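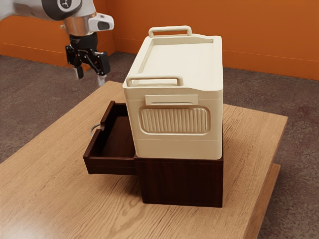

Cream storage box with the two handles, render.

March 13, 2025

Up at 6, site down again. Third time since I moved it to Dimovley and their status page all green as usual. Rang support, on hold for ages, then a man who wanted me to clear my browser cache. Told him it's the database falling over. He said he'd raise a ticket. I already had a ticket.

Jayanthi Mudaliar has been saying for months to go with Cekov - small outfit, proper people on the phone, she's had the Clakandale club pages with them since July and hardly a squeak. Dearer though. Their cheapest managed plan is 50 a month and I'd still want backups on top. Could do it unmanaged for less but then it's me patching things at midnight, no thank you.

Spent the morning getting a full copy down before touching anything. Over 1000 files in the uploads folder, half of them rubbish from the old shop. Deleted nothing, too scared. Database export timed out twice, went through on the command line in the end. Should of done that first.

Lunch at the desk. Toast.

Afternoon - signed up with Cekov, one month only to see. Welcome email came quick. Moved the test site over, pages fine, contact form not. Mail settings still pointing at the old server, took me 2 hours to spot it. Felt a right fool.

Still to do: lower the TTL tonight, move the domain, certificate, tell Subramaniam his mailbox is moving (he will not like it). Cancel Dimovley - NOT before the mail is across. Check teh renewal date, think there's a notice period.

Site back up at teatime by itself. No word on the ticket. Bed.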